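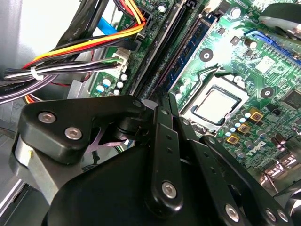
The green motherboard inside an open desktop computer.

Pressure Washer Care, Small Parts and Storage: Tips From Our Garage

Posted 15 June 2019 in Workshop Tips

Every April the pressure washer comes out from behind the snow shovels, and every April I have the same little worry about whether it's going to start and whether it's going to leak. Ours is a plain electric model from Urkaren, nothing fancy, and it has washed a good 900 square feet of patio every spring for longer than I would have guessed when we brought it home. It has had new rings, a new hose and two new spray guns in that time, and I've picked up a few habits along the way that I'd like to pass on (get yourself a coffee, I do tend to go on about this).

Start with the inlet screen

If your washer pulses, surges or just seems tired, look at the little mesh screen where the garden hose screws on before you look at anything else. Mine was so packed with grit one year that I could barely see through it, and I had already talked myself into pricing a new pump! Turn the water off, squeeze the trigger to let the pressure out, unscrew the hose and ease the screen out with needle-nose pliers. Rinse it from the back side so the dirt goes out the way it came in. An old toothbrush helps. If the mesh is torn, replace it, and don't run the machine without one while you wait for the mail.

O-rings, and why I keep a muffin tin

Most drips at the gun or the wand are a flattened O-ring. They cost pennies and there are never any in the house when you want one. I buy the mixed box that Hoder sells, and I keep the sizes that fit our machine in a muffin tin on the shelf with a scrap of masking tape under each cup saying where it goes: gun end, wand end, pump outlet. Before I did that I was trying rings on one after another like shoes.

To change one, lift the old ring out with a wooden toothpick. A screwdriver will do it too, but it will also scratch the groove, and then the new ring leaks as well. Wipe the groove clean, put a small dab of silicone grease on the new ring and roll it into place. Please don't use petroleum jelly, however handy it is, as it can swell some kinds of rubber and you'll be back out there next month.

The hose

We have the 50 foot hose, and I'm glad of it, because the machine can sit by the back door while I walk around to the far side of the shed. A long hose does like to kink, though. Lay the whole thing out in the sun for a little while before you connect it and it will behave much better. Look along it for blisters, cuts, or any spot where the braid shows through. If you find one, that hose is finished. Don't wrap it in tape and don't run your hand along it under pressure to feel for a leak, ever. Water at that force can go through skin, and it needs a doctor right away if it does, even when the mark looks like nothing.

When you order a new one, check the fittings at both ends as well as the length. I once sent away for a lovely soft hose from Figueiredo and it arrived with the wrong thread at the pump end. An adapter sorted it out, but I could have read the listing a little more slowly.

Which tip to use

The colored tips confuse everybody, so here is how I do it. I start with the widest fan, stand well back, and come in slowly until the dirt starts to lift. If it won't lift, I let go of the trigger, go down one size, and step back again. The zero-degree tip lives in a drawer. It will write your name in a concrete step, and it will certainly ruin a deck board.

We have Cladwood siding on the garage, and for that I hardly use pressure at all, just the wide tip from a distance, pointed slightly downward so the water doesn't get driven up behind the boards. A soft brush on a pole and a bucket of mild soap does most of the work. Whatever siding you have, find the maker's cleaning sheet first and try a patch around the back where the trash cans go.

If a tip sprays crooked, it's partly blocked. Take it off the wand and push the cleaning wire through from the front, then flush it backward under the faucet. Lost the wire? So have I. A straightened paper clip will usually fit.

Soap

Only use soap made for pressure washers, and never put bleach through the machine unless the manual says you may. When you finish, run plain water through the soap line until it comes out with no bubbles in it, and then give it a minute more. Dried soap in the injector is a miserable thing to clean. I soaked ours overnight in warm water and it came free in the end, but I had to put off the front walk until the next day.

Finding part number 51 (or whatever yours is)

On the exploded drawing in our manual the thermal valve is item 51, and I spent an evening searching for a "51" before I understood that this is only its place on the drawing. The number to order by is in the table on the following page. Copy it down along with the full model number from the plate on the machine, letters and all. I have both written on the inside of the cupboard door in marker.

Putting it away

Before the first freeze, turn off the water, disconnect both hoses and run the machine for 3 seconds or so to push out what's left, no longer, as the pump shouldn't run dry. Then put in pump saver if your manual calls for it. Drain the gun and wand, coil the hose in wide loops, and hang it on something rounded. An old coffee can screwed to the wall is just right.

I store ours upright on a scrap of carpet with the tips in a jar beside it, and the cord looped loosely over the handle.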